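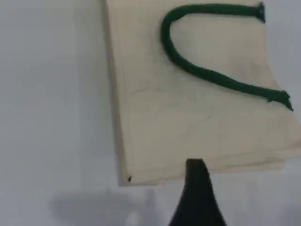

Un tablero claro, con marcas en la superficie.

Orathai Thammasiri llega con las llaves en la mano y el teléfono sonando. Lo silencia. «Diez minutos», avisa, y luego se queda casi una hora. Lleva la agencia Lirer, tres mesas y un escaparate en la parte baja de Cudarau, y desde diciembre no para: alquileres de larga temporada, sobre todo, y alguna venta. De eso queríamos hablar, de alquilar. De quién puede todavía y quién no.

«Puede menos gente que hace un año, eso lo primero. Pero tampoco es lo que se oye en el bar, que si no queda nada, que si todo son turistas. Queda. Poco y caro, pero queda.»

Le pedimos un ejemplo y lo tiene en la cabeza. Un piso en la calle Masero, 68 metros, segundo sin ascensor, dos dormitorios y un trastero que el anuncio anterior llamaba «tercer dormitorio». Lo corrigió ella. «Si una persona sube dos pisos a pie para ver un cuarto sin ventana, baja enfadada. Y con razón. Yo prefiero perder la visita.»

No todos los propietarios lo ven igual. Con algunos discute. Con uno dejó de trabajar, no quiere dar el nombre, porque pedía tres meses de fianza en metálico y sin recibo. «Le dije que no. Se fue a otra agencia. Bueno, suerte.»

Sangkhawat es otra cosa. Así se llama el edificio de arriba, el de los balcones verdes, treinta y tantos años y una reforma a medias en la escalera. Lirer gestiona allí casi todos los alquileres. Los inquilinos son gente que se queda: maestros, dos enfermeras, una pareja que arregla barcos. El dueño no ha subido la renta a los que ya estaban. «Echa cuentas», dice Thammasiri. «Un piso vacío dos meses, pintar, el anuncio, nuestra comisión, el riesgo. Para ganar qué. Él lo hizo con una servilleta delante de mí y me dijo: que se queden.»

¿Y los nuevos? Los nuevos pagan más, claro. Ahí se pone seria. En Sangkhawat se firmó hace poco un contrato a 500 al mes, mas gastos, por un estudio. A ella le parece el límite. «Es un estudio. La cama y la cocina se saludan. Por encima de eso yo no lo enseñaría con la cara tranquila.»

Le preguntamos qué mira ella cuando entra por primera vez en una casa. Contesta rápido, como quien lo ha dicho muchas veces.

«El cuadro eléctrico. Abro los grifos, todos, el de la ducha a la vez que el del fregadero. Miro detrás de los muebles, si me dejan. Las persianas. La gente mira el sofá, y el sofá se lo puede llevar el dueño mañana si no está en el inventario.»

El inventario es su manía, lo reconoce. Lo hace ella misma, habitación por habitación, y hace firmar cada hoja.
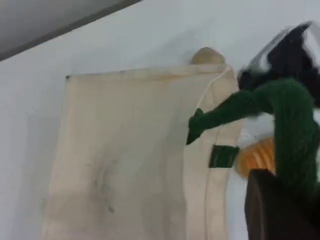 «Luego pasan dos años y nadie se acuerda de si la mesa ya cojeaba», sigue. «Ni el dueño ni el inquilino. Y no es que mientan, es que no se acuerdan. Con la hoja delante se acaba la pelea en cinco minutos. Sin la hoja he visto a dos personas muy educadas gritarse por una tabla de planchar.»

Tampoco se fía de los anuncios sin plano. Los suyos lo llevan, hecho a mano si hace falta y pasado luego al ordenador. Medidas de pared a pared. Dónde está la ventana, hacia dónde abre la puerta. Una clienta llegó a la visita con su armario recortado en papel, a escala, y lo fue poniendo sobre el plano. «No le cabía. Se ahorró la mudanza y yo me ahorré a la clienta, jaja. No, le encontramos otro, en la misma calle Masero, más abajo.»

Las referencias son el otro asunto. Cada anuncio de Lirer tiene número propio y no se repite aunque el piso vuelva al mercado. Parece una tontería. No lo es — la 1,504 y la 1,524 estuvieron a la vez en el escaparate, mismo portal, plantas distintas, y una pareja hizo la oferta por la que no había visto. Se arregló con una llamada. Desde entonces ella repite el número en voz alta antes de abrir la puerta.

Hablamos de la documentación. Qué pide: identificación, contrato de trabajo o algo que se le parezca, las últimas nóminas. A los autónomos, la declaración. A los que vienen de fuera y aún no tienen nada de eso, una conversación larga. Ella también vino de fuera.

«A mí me alquiló una señora que no entendía ni la mitad de lo que yo decía. Me enseñó dónde se cerraba el gas y me dio un caldo. Eso no se puede poner en un formulario. Pero intento que los dueños conozcan a la persona antes de ver los papeles. A veces sale bien.»

A veces no. Cuenta, sin detalles, el caso de una familia con tres niños a la que le dijeron que no en cuatro pisos seguidos. El motivo nunca era el motivo. Que si el ruido, que si el suelo recien puesto. Al final entraron en una planta baja con patio, fuera del centro, y ahí siguen.

Consejos para quien busca ahora, le pedimos. Suspira.

«Ir de día. Ir otra vez de noche, aunque sea a la acera, y escuchar. Hablar con algún vecino. No pagar nada por reservar una visita, nada, ni diez euros. Leer el contrato en casa, con calma, y si la agencia te mete prisa, pues mala señal. También si la agencia soy yo.»

¿Y para los propietarios? «Arreglar lo que está roto antes de poner el anuncio. Es que parece obvio. Pues no.» Una caldera con quince inviernos, dice, sale más cara en enero que en septiembre, y el que la pone a tiempo encuentra inquilino antes. Pintar de blanco, sin más. Quitar los cuadros de la abuela. Dejar bombillas en las lámparas, que hay quien se las lleva.

El teléfono otra vez. Mira la pantalla, es el fontanero de Sangkhawat, que por fin puede pasar. Lleva esperándolo desde antes de fiestas. Se levanta, busca el abrigo, vuelve a por las llaves.

Última pregunta, ya en la puerta: si ella compraría hoy en Cudarau. Se lo piensa.

«Comprar, no. Alquilar, sí, y arriba, por la luz. Pero no lo pongas muy grande, que luego me llaman los que venden.»

Entrevista realizada en la oficina de Lirer, 2024-01-26.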